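The case for servicing hand-held grippers by the count

Most groups that run hand-held grippers maintain them the way people maintain a garden hose. The tool works until a finger pad lets go or the jaw stops closing square, and then somebody goes looking for a hex key. I think this is poor practice, and I think the usual defence of it (the tool is cheap and the parts are printed) misunderstands where the cost sits.

I look after the grippers for a fridge-handling cell at Brimton. The cell is simple: a compact bar fridge, a piece of fruit, a plate, a table beside it. An operator carries the gripper by hand, reaches into the compartment, closes on the object, takes it out, puts it back. The recordings go to Kourosh Hashemi's group, who train the arm at Gollgate on them. My concern ends at the hardware, and my argument is that the hardware should be serviced on cycle count and on nothing else.
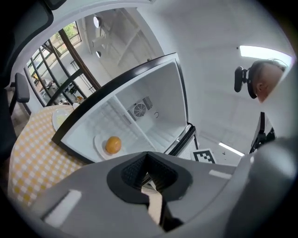

A fixed arm reports its own decline. Motor current climbs, following error grows, a limit trips. A hand-held tool reports nothing, as the operator's wrist absorbs the fault. If the left finger closes a little ahead of the right, a competent person will shift the whole tool sideways to compensate and will not notice doing it. The grasp succeeds and the recording is marked good. The arm that learns from that recording has a properly adjusted gripper and inherits a sideways shift it has no use for.

We found this out the slow way. Over one January we put 1,402 cycles on a single tool between inspections, on the theory that a tool with no complaints against it needed no attention. When Solange Trindade put it on the bench, finger closure was visibly out of centre and one pad had crept down its backing. The three people who had used it all rated it fine. I don't blame them. The operator is the wrong instrument for this measurement.

What the interval should be

Our interval is now 710 cycles. It was set by pulling a tool at successive counts and checking closure against a feeler gauge, and 710 is where we first saw drift we would not accept. Another pad compound or a heavier object will give a different number. I would encourage anyone to establish their own and would discourage anyone from borrowing ours.

The inspection takes one person 90 minutes. The order matters more than people expect:

Clean the pads with isopropyl and let them dry before judging wear. Skin oil and fruit wax both look like glazing.

Close the fingers slowly by hand against a strip of white card. The seam between the pads should be straight and vertical from tip to root. A seam that opens at the tip means the finger mounts have relaxed. One that opens at the root usually means debris in the slide.

Check the mount screws with a torque driver. Do not nip them up by feel. Printed housings creep under the screw head, and each casual quarter turn makes the next one necessary.

Brush out the slide, then cycle it by hand until the travel feels even in both directions.

Finish with a grasp on the actual task object in the actual fridge. A bench coupon won't do. The compartment floor limits the approach angle, and a tool that closes nicely in free air can drag its pads when it has to come in low.

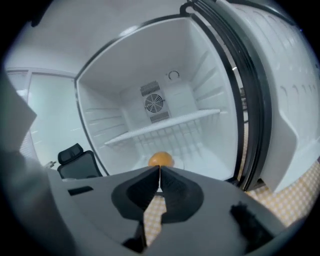
The objection from throughput

Montes, who handles our scheduling, makes the standard objection: a tool on the bench is a tool that is not recording, and at our rate of use the interval comes up sooner than anyone would like. The arithmetic is correct. I'd answer that a spare set of fingers costs very little and can be adjusted on a dummy housing beforehand, so that most of the bench time happens while the tool is still out working. We keep one set ready in a labelled tray. Swapping it in leaves only the slide, the torque check and the final grasp to be done on the tool itself.

A stronger objection is that counting is itself a nuisance. It is, if the operator has to do it. We take the count from the recording log, where each closure already leaves an entry, and the Inard script that sorts the sessions prints a total against each tool number. Practice closures before a session are included. The screws don't know the difference.

The head-worn and chest-worn gear ought to be on the same schedule, and ours isn't yet. Straps stretch, cables work against their connectors, and the chest cable in particular hangs where the tool passes when an operator pulls in close to look at the pads. I have asked for a clip at the sternum. In the meantime the cable gets a look whenever the gripper does.
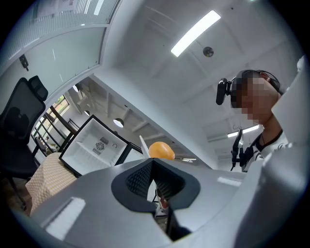

Gripper and orange fruit beside the open bar fridge, with the operator in headset and a strap-mounted device.

There is a case for going further and logging closure offset at every inspection so that the interval could be adjusted tool by tool. I am less sure of that. It would need a better gauge than the one we have, and a few more tools taken through a full life before the numbers meant anything. A fixed count, kept to, would already put most labs well ahead of where they are now.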